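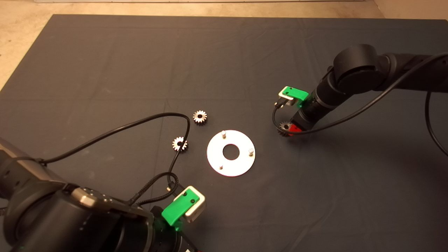
Questions I get about the sourdough sessions at Kincaid

Do I need my own starter?

Nope! I'll give you a jar of mine on the night. She's called Nimeo and she's pretty forgiving (I once left her in the back of the fridge through most of a Brisbane summer and she came good after two feeds).

How long does it go for?

Five hours, with a proper break for tea. We kick off at 9 am and you'll be home in time to do the school pick-up.

Hang on, night or morning?

Both, sorry. Starter pick-up is the evening before, from 6 pm, and the baking's the next morning. Bring the jar back with you.

I'm coeliac. Can I come?

I'd love to say yes but there's flour in everything, including my hair. Barrett Thibodeaux runs a gluten-free class at Hormont and his buckwheat loaf is a ripper.

What flour do you use?

Plain old baker's flour from the supermarket, mostly, plus a bit of wholemeal for flavour.

Can I bring the kids?

Over-tens are fine if they come with you. Littlies get bored during the folding, and so do some of the dads!

What if I have to cancel?

Let me know two days ahead and I'll move you to the next one. The November class is already full, but I keep a waiting list, so flick me an email.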